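Subject: Re: [household-goods] Divided baskets for the shared tables: proposal and request for comment
To: household-goods list
From: Koller House, Furnishings and Supplies Office

Dear list members,

Thank you for the replies received since the November notice. Several of them raised the same points, and this message answers them together. The earlier message from the Clultitz branch is quoted first, in the order in which its questions were asked.

> We have read the proposal to replace the open trays on the
> shared tables with lidded baskets. Before we agree we would
> like three things settled.
>
> 1. Will the lid stay on the basket, or is it a separate piece?
> Our separate lids from the last order went missing within a
> month.
>
> 2. Is the inside divided? Pens, tape and small scissors end up
> in a heap in anything with a single space.
>
> 3. What becomes of the plants? Residents have asked us
> more than once to leave them on the tables.
>
> Clultitz branch, Supplies

On the first point, the lid is hinged. The separate lids supplied with the Grarkik trays will not be ordered again. Branches that still hold Grarkik lids may keep them or return them with the next delivery.

On the second point, the basket has one large compartment and two narrow ones. We suggest the large compartment for paper, folded cloths and other flat items, and the narrow ones for pens and tape. Branches are free to arrange the contents otherwise, provided that every basket within one room is filled in the same way. Scissors should be stored with the points down.

On the third point, the plants stay. They should be kept along one edge of the table, away from the basket, so that the lid can be opened fully and water does not reach the wicker. Pots without a saucer should be lifted off the table for watering.

The order under discussion is for 200 baskets from Vavetti, of which 52 are set aside for Clultitz. The remainder will be divided according to the number of tables each branch reported. Any branch that has not yet sent in its table count is asked to do so before the order is placed. The old trays, 389 in all, will be collected after the baskets have been delivered and checked. Please do not discard them locally.

A divided wicker basket is on the light blue table in the second of these views; the first is of the room.
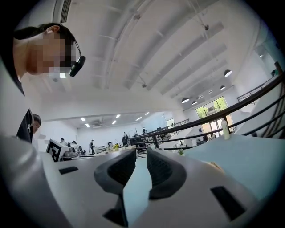
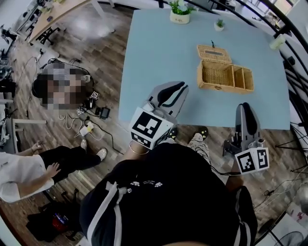

Two matters remain open. The first is labeling. One branch has asked for printed tags on the lids, and another would prefer a tag inside the large compartment. Either can be supplied, but we would like a single practice across all branches. Please state your preference in your reply.

The second is cleaning. Wicker should be brushed out and wiped with a barely damp cloth, and it should dry with the lid open. It should not be soaked or placed on a radiator. We propose that this be added to the monthly table check. Branches that use an outside cleaning service should pass the instruction on in writing.

Replies may be sent to the whole list. Questions about delivery charges should be sent to this office only.

Furnishings and Supplies Office
Koller House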